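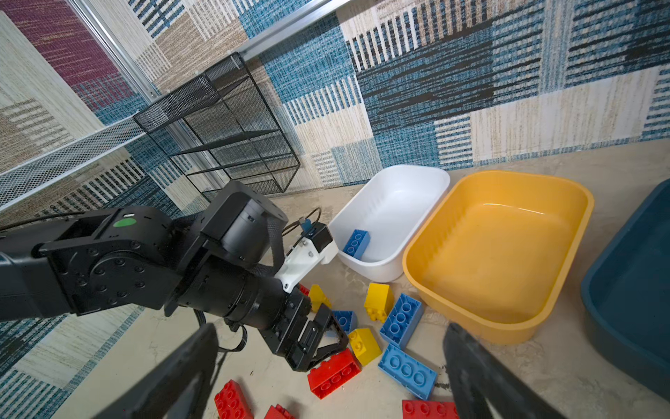

Wrist view, right arm. Left gripper over the bricks, one blue brick in the white bin.

Two-arm brick sort: planner stalls when both arms want the same region

Posted in Motion Planning

Trimel planner on a two-arm cell, both arms on one rail. Bricks are sorted by color into three bins. With a full pile on the floor, the left arm plans to a brick, the right arm plans to one beside it, and both return NO_PATH after 1199 iterations. Planning either arm alone works. Padding is 25 mm on all links. The overhead view has the layout: blue in the white bin, red in yellow, yellow in teal, one yellow brick still on the floor. 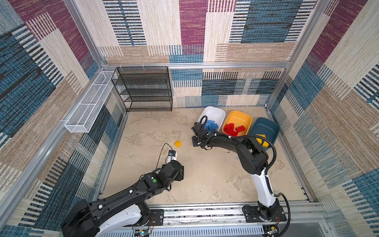
2 answers

skokness_dev
Your padding is applied twice. Trimel pads each arm in its own model and again in the pair check, so the links need nearly 50 mm between them. Set pair_padding to 0 and keep the per-link value. Then add a lock on the pile region so only one arm can hold a grasp goal there – the other can plan to a bin in the meantime. Also check that the cables are in the collision model. A cable loop above the wrist is easy to leave out, and the planner will route the other arm through it.

aro45
Had something like this on Ferraro, not Trimel. Raised the iteration limit and it went away most of the time. Never found the cause. You could also try planning the arms one after the other, slower but fine for bricks.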